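Zaverus 平行グリッパ F3(布もの向けフィンガ) 試用ページ

卓上アーム用の交換フィンガです。双腕セットで使うなら左右同じ型をおすすめ。以下、うちの作業台で試したメモ。急ぎで書いてるので読みにくいところはご容赦を。

仕様(抜粋)
ストローク 80 mm
1セット 4本入り(左右アーム分)
フィンガ重量 247 g(取付ねじ込み、1セット合計)
対応コントローラ Rirkari、Skinner
手首カメラ取付穴 あり
付属品 六角レンチ、滑り止めパッド、取付ねじ

比較したのは旧型のF2と、Flulenlowの薄爪タイプ。課題は布をカゴから出す、たたむ、巻く、トレーに入れる。硬いものは今回やってません。硬いものなら旧型で十分なので。 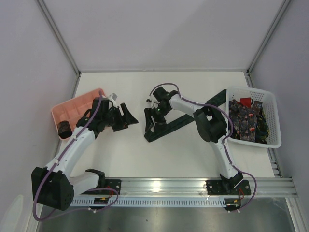

で、まず旧型F2。開きが狭い。厚手の布を重ねてつかむと途中で止まって、コントローラが過負荷で落ちる。しきい値を上げれば動くけど、今度は薄い布の端をつぶしてシワが残る。3段階に分けて設定を変えてみたが、どれも中途半端。布専用で買う人には勧めません。

Flulenlowの薄爪は端をすくうのは上手い。ここは正直に書いておきます。机と布の間に入る感じがいい。ただ横からの力に弱く、両腕で引っ張り合うと爪先が逃げる。巻きもの作業には向かず。一枚ずつ拾うだけの用途ならこっちでもいいと思う。

F3はその中間のつもりで選んだ。爪先は細め、根元は太め。すくうのは薄爪に負ける、つかんでからは強い。両腕で持ちかえるときのズレが少ないのが一番助かった。閉じ速度は初期値だと速すぎるので、まず半分に落としてくだい。戻すのは慣れてから。
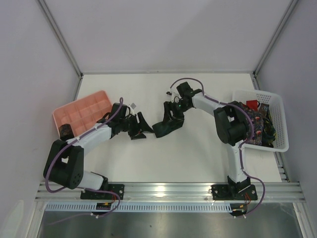 Gijs Dewulf:うちもF3を使っていますが、持ちかえのときは片方を完全に閉じてから反対側を開く設定にしないと、布がすべって斜めになります。Rirkariのほうは初期設定で同時に動くようです。待ち時間を少し入れたら落ち着きました。滑り止めパッドは最初から貼ったほうがいいです。薄い化繊だとパッドなしはかなり厳しい。

Dewulfさんありがとうございます。待ち時間の件、こちらのRirkariでも同じでした。Skinnerは順番に動くので、設定を触らずにそのまま使えます。説明書には次の改訂で追記予定。パッドの貼り方の図も足します。

コントローラの違いをもう少し。Rirkariは反応が速い、細かい力の調整はやや面倒。画面の階層が深くて、把持力の項目にたどりつくまでが長い。Skinnerは遅いけど把持力をつまみで変えられるので、布の種類がよく変わる現場ならこっち。価格差はお問い合わせください。
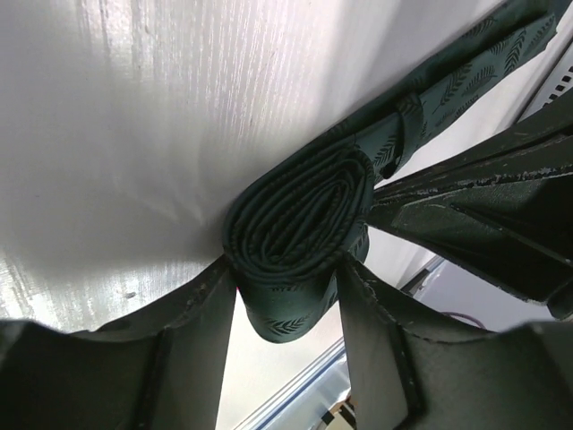 巻く作業は把持力を弱めに、アームの速度も弱めに。いや速度は遅めに。強くつかむと内側の層が一緒に引っぱられて、あとでほどけやすくなる。最初のひと巻きだけ人の手でつくって渡すやり方も試したが、手間のわりに差が出ず、やめた。柄ものは手首カメラの画で端を見失いやすいので、上からのカメラと併用が無難です。

カメラについて。手首カメラは爪先が常に画面に入る位置で固定。爪先が見えない位置に付けると、つかめたかどうかの判断を全部電流値に頼ることになって、薄い布だとまず分からない。Thijs Geertsさんから斜め付けブラケットの要望をもらってます、検討中。3月に試作が出せるかどうか、というところ。

照明は拡散カバーつきを推奨。裸のLEDを真上から当てるのはやめたほうがいい。 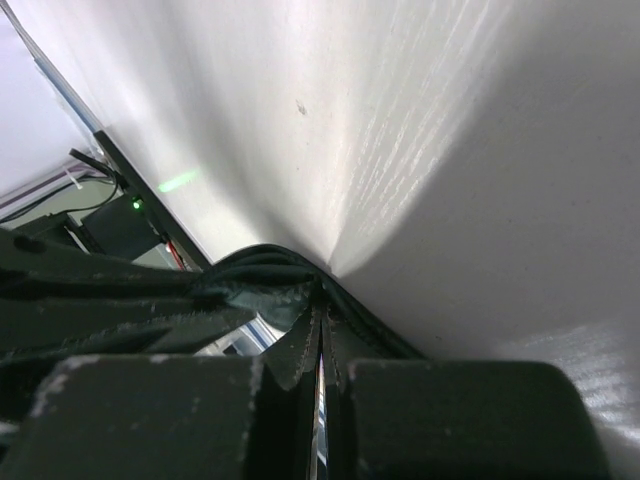

露出は固定にしてください。自動のままだと、爪が台に近づくたびに明るさが動いて後の処理が面倒になる。白い台は特にそうで、手首カメラの画では台の面が大きく入り、右の端のほうに明るい反射が出たりする。爪のほうは暗い色だから、台に合わせて絞ると爪のまわりがつぶれます。うちは爪のギザギザが見える明るさに合わせて、台の白は多少とんでもよしとした。つや消しマットを敷く手もあるけど、布がひっかかるので好みで。

手入れ
パッドの糸くずは毎回とる。ブラシでよい。アルコール可、シンナー不可。爪の上のふちは塗装がはげやすいです。性能には関係なし。気になる人は補修ペイント(別売)をどうぞ。取付ねじは使いはじめの数日だけ増し締め、そのあとは月一回見れば足ります。

よくある問い合わせ
旧型F2のブラケットはそのまま使えます。ねじだけ新しいものに交換。
片腕分だけの販売は今のところなし。
Flulenlowのアームには付きません。穴の位置がちがう。
パッド単品は在庫あり、注文画面の備考に「パッドのみ」と書いてもらえれば出します。

貸出機あり。返却時の清掃は不要。申込みはKylie Halliday宛、コントローラの型名と、つかみたい布の種類を書いて送ってください。現物の布を同封してもらえればこちらで試すことも可能でです。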